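Automation at the Baleck garment-care works

From the Stenham Workplace Reference, entry under Laundry and garment trades

The Baleck works is a laundry and garment-care plant in Stenham. It washes, repairs, folds and ships uniforms, work shirts and hotel staff clothing. It's best known outside the trade for the gradual automation of its folding and sorting floor, carried out with the equipment firm Clondik, and for the effect this had on jobs, pay grades and shift patterns. Staff numbers at the time of the first installation: 38 on the folding side, more in wash and dispatch.

Background

Baleck started as a hotel linen laundry. Sheets and towels were automated early, as in most of the trade – flat goods, square corners, the same size all day. Shirts and tops stayed with hand folders. A folder took a garment from the bin, shook it, found the collar, laid it out, folded, stacked. Target was 100 pieces an hour on plain crew necks, fewer on anything with buttons. Folders worked standing at high tables, in pairs, one laying out and one folding, and swapped at the break.

The work was steady but hard on wrists and shoulders. Turnover was high in summer, when the floor got hot. New starters were usually put on plain tops first and moved to button shirts after a month or so.

First stage

The first machines were conveyor sorters, brought in one April. They read a tag sewn into the hem and dropped each garment into a bin by customer. Before that, sorting was done by eye, from the collar label and whatever was printed on the chest. The sorter took over most of this and the sorting crew went from a full bench to two people per shift, one feeding the belt and one clearing jams. The others moved to folding or to repairs. No layoffs were made at this stage, but posts that came open were not filled.

Folding frames followed. A folding frame needs the garment flat and facing the right way before it can do anything, so the old layout job stayed, and in fact got faster and more repetitive. Folders called it "feeding." It was graded below folding, and this was the main dispute of the period. Settled later by putting both on one grade.

Second stage

The second stage dealt with layout itself, the part the frames could not do. Cloth has no fixed shape. A dark shirt dropped on a table shows one long fold over another and few clear edges, and a machine built for boxes does badly with it. Clondik supplied grippers of the two-finger type and a control system named Biswas. The system had to be taught from examples of people handling clothes, and the teaching was done partly by Baleck's own folders, using a hand-held version of the same gripper.

Teaching sessions ran in two-hour blocks, paid at the repair rate. The folder held the tool in one hand and used it to pinch, drag and lift the garment the way the machine would have to, with a camera on the tool recording. Plain tops came first, then polo shirts, then long sleeves. Folders were asked to work on all kinds of surfaces and not just the plant tables, as the early recordings had all been made on the same gray tops and the system got confused by anything else. Beds, sofas, patterned covers, good light and bad light.

Some took to it fast. Others disliked it, mostly for the slowness. A good folder does the collar by feel, without looking, and the tool takes that away. Common complaints in the first weeks were sore thumbs, missed pinches on thin cloth, and having to do a thing 400 times that they had done perfectly well the first time. There was also the plain worry that they were training their replacement. Baleck's answer was a written promise covering the folding staff on the books at the time. It did not cover seasonal workers.

Working with the tool

The tool opens and closes from the handle, and the fingers meet at the tips. The habit to be learned is approach: fingers open, one on each side of a ridge of cloth, then close. Coming in too flat pushes the fabric along ahead of the tool. Coming in too steep gets both layers. Folders are told to pick a raised edge over a flat stretch wherever there is one, and to start at the hem or the sleeve and leave the collar for last, since the collar springs back when it is let go of.

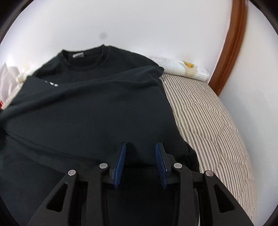 Stenham Workplace Reference
Entry compiled by the trades desk editor

The black crew neck is the standard hard case. Collar at the far end, chest folded over on itself, a hem or layered fold running off in a long curve toward the gripper, and on black cloth the folds show up mostly as shadow. The striped quilted cover under it gives some contrast down the side, which helps with finding the outline. The blue ridged pads are the gripping faces. Pads are checked at the start of a block and wiped when lint builds up in the ridges.

A recorded attempt that goes wrong is kept, not deleted, but gets marked. Folders were slow to accept this at first and would start over without saying so. The marking rule was then written onto the session sheet.

Effects on staff

Changes reported on the floor after the second stage:

Layout work dropped on plain tops, much less on button shirts.
A new grade, cell minder, was created. Minders watch the folding cells, clear tangles and re-lay what the machine gives up on.
Pairs working ended. Many folders listed this as the worst change – less talk, and no one to swap with when the wrists go.
Hourly targets were dropped for minders and replaced by a stoppage count, which was also unpopular, as stoppages depend alot on what the wash side sends through.
Wrist complaints went down. Complaints about standing still and about eyestrain went up.

Repairs grew the most. Machine sorting turns up more damaged stock than the old bench did, and the mending is all by hand. Several former sorters now work there and the room has been extended once.

Limits

Hoods, drawstrings, anything inside out: still done by hand. So are mixed bins from small customers. The night shift runs the cells on plain goods only. Delicate items never went over to the new system and there is no plan for them at the moment.

See also

Folding frame; Sorting by tag; Cell minder (grade); Stenham laundries; Repetitve strain in the garment trades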